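Local News | Community | Reuse & Recycling

14 shares | 4 comments

Plurnley cable drive clears out drawers, closets and one church basement

12/9/24

PLURNLEY — Residents who have been holding on to old cords for years now have a place to take them. The Plurnley Reuse Room on Gunawan Street has started a cable sorting program that tests, labels and gives away used cables, and sends the rest out for copper recovery.

The program opened in September with one bin by the front door. It filled up in two days. The room now has a row of bins along the back wall and a stretch of open floor where incoming cables are spread out and untangled before anyone tries to sort them.

Toshiko Oshima runs the room and started the program after a move of her own.

"I had three boxes of cords and I couldn't tell you what half of them went to," Oshima said. "I kept them for years in case. I figured other people had the same boxes."

They did. The room has taken in 3000 cables so far, according to Oshima, and 1000 of them have gone back out to residents at no charge. Power cords for monitors and desktop computers go the fastest. Printer cables are also popular, mostly with people who bought a used printer that came without one.

Sorting is done on the floor. Oshima said they tried tables at first, but the long cables slid off and pulled the short ones with them. Thick cords are easy to pull free. The thin black ones take most of the time, and they tend to arrive in one knot.

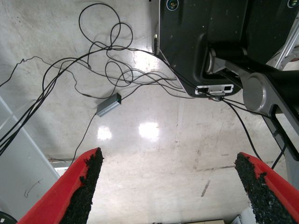
Thin black cables lie in a loose tangle on the floor.

Oluf Eyvindsson, a retired telephone lineman, comes in to do the untangling and teaches a 45-minute class on coiling. He tells people to start from a plug and work it back through the loops, and to leave the middle of the pile alone.

"Everybody wants to pull," Eyvindsson said. "You pull and the knot gets smaller and harder. Open it up wide first. Make the loops bigger. Then you can see which one goes under."

His class covers the over-under coil, which keeps a long cable from twisting, and a simple wrap for short ones. He does not like rubber bands, which he said dry out and stick to the jacket. The room uses strips of cloth tape with the cable type written on them in marker.

Once a cable is free, it is checked for cracks, bent pins and exposed wire. Damaged cables go in the scrap bin. The others are plugged into a tester, coiled, labeled and put in a bin by connector. Cables that nobody on hand can identify go in a box marked "Ask," and visitors are welcome to look through it.

The largest single donation came from the basement of Skernulness Chapel, where 300 cables had been stored in trash bags after the chapel replaced its sound system and office computers. Oshima said that load took most of two weeks. A good share of it was microphone cable, and the high school drama club took nearly all of that.

Scrap is picked up once a month by Pliston Metals. The money pays for tape, markers and the tester's replacement fuses. Oshima said it does not cover much beyond that — the room's rent comes from its regular sales of used furniture and housewares.

The program does not accept extension cords with cut ends, holiday light strings or anything with a battery attached. Batteries should go to the county transfer station. Phone chargers are accepted, though Oshima asks that people check the cord near the plug before bringing them in. That is where most of them fail.

Donations do not have to be untangled first. Bags and boxes can be left at the side door during open hours, and large loads should be arranged ahead of time by calling the front desk. Eyvindsson's next coiling class is free, and those attending are asked to bring a cable of their own, at least six feet long.

Residents looking for a particular cable should bring the device, or a clear photo of the port, so it can be matched.

COMMENTS (4)

marlow_k: Got a monitor cord there last month, works fine. The labels are a big help.

Dee from Route 9: Do they take the old flat phone cord? I have a shoebox full of it.

plurnleyreuse: @Dee yes we do, bring it by. It mostly goes to scrap but we keep a few of the long ones.

T. Brandvold: I took the coiling class. My garage hoses are done that way now too. Wish it ran in the evening for people who work.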